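Writing the Rules for Robots That Handle Other People's Luggage

The first edition of the Gaststead handling code ran to 55 pages and had almost nothing to say about wheels. It covered payload, reach, stopping distance and the height of warning signs. It assumed that a suitcase was a box with a known weight, and that a robot arm would take it by the handle or from beneath.

The second edition, which member sites begin using in March, gives an entire chapter to the parts of a bag that turn, fold, slide or come off. Its drafters regard that chapter as the most important change in the document. It applies to hotels, cruise terminals, repair shops and left-luggage rooms where a robot may touch property that belongs to a guest or customer.

"A bag is a piece of equipment with its own moving parts," said Harish Bhardwaj, who led the drafting group. "We had written a code for parcels. Our members were working with something else, and the complaints they received told us so."

Those complaints were seldom dramatic. Over 600 incident reports were reviewed for the new edition, and most concerned scuffed shells, bent zipper pulls and casters that no longer ran straight. Injuries to staff were rare. Under the old code, however, a damaged caster did not have to be recorded at all unless the bag could no longer be moved, and the group believes many cases were never written down.

The new chapter begins with approach. A robot working near the base of a bag must slow down before its fingers enter the space around a wheel or wheel housing. Contact with a caster stem is permitted only where the operator has set a force limit for that task and tested it on a bag of similar build. A limit carried over from another task does not satisfy the rule, even when the same gripper is used. 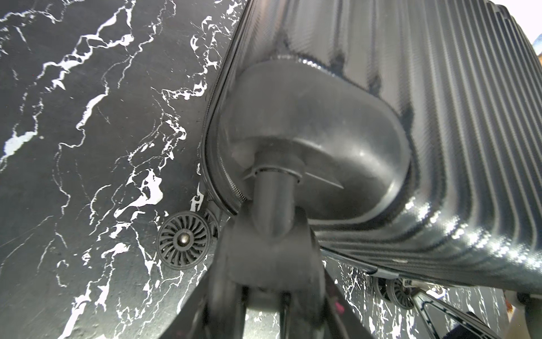
Sites must also decide, in writing, what counts as a completed grip. The earlier code left this to the supplier. In practice, some systems reported success when the fingers closed, and others when the bag began to move. A supervisor comparing the two sets of records could draw no useful conclusion from them. Under the new edition, a grip is complete when the bag has been held for the period stated in the site plan and no slip has been detected.

Surfaces receive closer attention as well. Glossy shells and polished floors can return strong reflections to a camera, and dark equipment against a dark floor may be hard to separate. The code does not forbid work under such conditions. It requires that trials include them, with the lighting used during normal hours, and that the results be kept with the site plan.

Itport, which supplies sorting and inspection arms to several member sites, took part in the consultation and asked for a longer period of adjustment. The company argued that testing by bag type would place a heavy burden on small operators, who see hundreds of designs in a season. The drafting group accepted part of that argument. Bags may now be tested in classes, such as soft shell with two wheels or hard shell with four, provided that each class includes at least 10 different bags.

The Mthembu repair workshops took the opposite view. Their written response called the classes too broad and pointed out that a recessed wheel housing leaves far less room for a gripper than an exposed one. The final text recommends a separate class for recessed housings but does not require it. Mr. Bhardwaj said the matter would be reopened at the next review.

Human oversight remains the part of the code on which members agree most readily. A trained person must be able to stop the robot from any position where the public can reach it. That person may not be assigned to a front desk or a phone line at the same time. Before each shift, the stop control must be tested with the arm in motion, and the name of the person who tested it entered in the log.

The log itself has been shortened. Staff at the Alley terminal, where the draft was tried over one winter, found that the original form took longer to complete than the bag took to process. The revised form fits on a single sheet. It asks for the bag class, the task, the force limit in use, any contact outside the planned area, and any visible mark on the bag before handling began.

That last entry has proved the most disputed. Several hotels worried that guests would object to having their luggage inspected for wear. The code allows a site to record existing marks in words or by photograph, and requires that photographs be deleted after the bag has been returned and the claim period has passed.

Sites that handle fewer than 1000 bags a year may apply the code in stages, starting with oversight and the log. Larger sites are expected to adopt it in full. Training materials for supervisors are being prepared, and the chapter on moving parts will be issued separately for workshops that have no public area.

Share this article | 12 comments

We use cookies to remember your settings and to measure readership. Manage preferences

Contact the editors | Copyright. All rights reserved. | Back to top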